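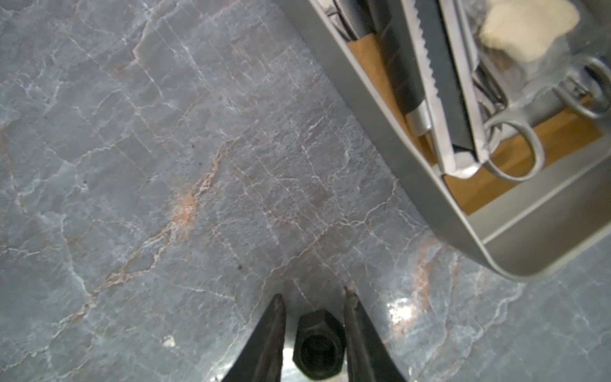
The gripper on our second arm, with the utensil tray behind.

About Herkomen

Herkomen is a shared workshop in Gimgate where members build robot arms for use at home. Ngan-ling Chuang and Chun-hung Yu set it up after they both ran out of room in their flats. We have 20 members, a small lathe, two printers and a long bench that is always too full.

The main build is an arm called Hamdy. It is meant to sort kitchen things: tongs, scissors, anything with a handle. The first version could lift a spoon and not much else. The present one has two fingers that lean in towards each other, and a small camera near the wrist. Chun-hung looks after the fingers and Ngan-ling writes the control code. Shiny metal and glare off a polished worktop still give the camera trouble, so a good part of our time goes on lighting.

Parts for Hamdy have cost £3,716 up to now, paid for out of membership fees and the sale of an older machine, Morero, which went to a member in June. We keep a parts list in the workshop and anyone may copy it. The motors were the dearest item. The wiring was cheap and took the longest.

Membership is £400 a year and covers use of all the tools. You pay for your own materials. New members do an evening on the lathe with Chun-hung before using it alone. No experience with robots is needed, but you should be willing to solder.

Page last updated 6 January 2023.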